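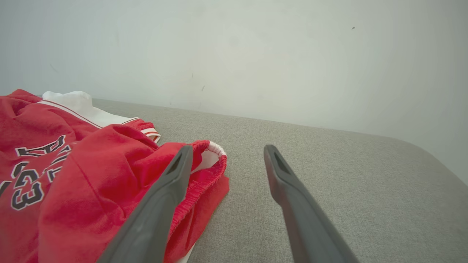 Plemel Opens Silver Savings Program to Small Savers, With Free Storage Through March

Fernarard, 20/06/2022 — Plemel, the family-run precious metals dealer on the old harbor road, is delighted to announce that its silver savings program is now open to anyone who can put aside $15 a month. Until now the program asked for an opening purchase of $851, a figure set years ago when the paperwork was done by hand and every new account took most of an afternoon to set up.

Under the new terms, customers choose a monthly amount, and Plemel buys silver on their behalf on the first business day of each month at that morning's posted price. The metal is held in a vault in Tsikata, in the customer's own name, and can be sold back, added to or collected in person at any time during shop hours. Storage is free for every account, old or new, until the end of March. After that there will be a flat yearly fee, which will be mailed to all account holders well ahead of time so that there are no surprises.

"I have had this conversation over the counter more often than I can remember," said Akihiko Nomura, managing partner at Plemel. "Somebody comes in, maybe a young couple, maybe a retired bus driver, and they have been reading about prices going up at the grocery store and the gas pump, and they ask me what they can buy with the little bit they have left over. And for a long time I had to tell them to save up and come back. I never liked saying that, and I am very happy that I don't have to say it anymore."

Mr. Nomura was just as quick to add a word of caution. Silver has had a bumpy year, he noted, and it can fall a good deal faster than it climbs — he has watched it do so more than once from behind the same counter. "Please don't put your rent money in here," he said. "If you have a credit card balance, pay that first. We will still be around when you're done, and the coffee will still be on."

The change follows a seven-month trial in which 201 customers from Fernarard and the neighboring town of Skarkia were invited to save at the lower amount. Many of them had never owned any metal before, and they were generous with their opinions. They asked for a plainer monthly statement, with the weight of silver on the first line and the day's value right under it, and Plemel has redesigned the statement to match. They also asked to be able to skip a month without a penalty when the car needs fixing or school starts up again. That is now written into the terms for everybody.

Customers who already hold an account don't need to do anything. Their silver stays where it is, and they may lower or raise their monthly amount by telephone or at the shop. Those who would like to join should bring a photo ID and proof of address. Accounts for children can be opened by a parent or legal guardian, and grandparents who want to give silver as a present may pay into an account once it exists.

Plemel will hold open evenings in Fernarard and Skarkia during the summer for anyone who would like to hear how the program works, look at the coins and bars up close, and ask whatever they please. There is no charge and nothing will be sold on the night. Dates will be posted in the shop window.

About Plemel

Plemel buys, sells and stores gold and silver for private customers. The price of precious metals may go down as well as up, and past prices are no guide to future ones. Silver held in the savings program earns no interest and is not a bank deposit.

Press inquiries: Akihiko Nomura, at the Fernarard shop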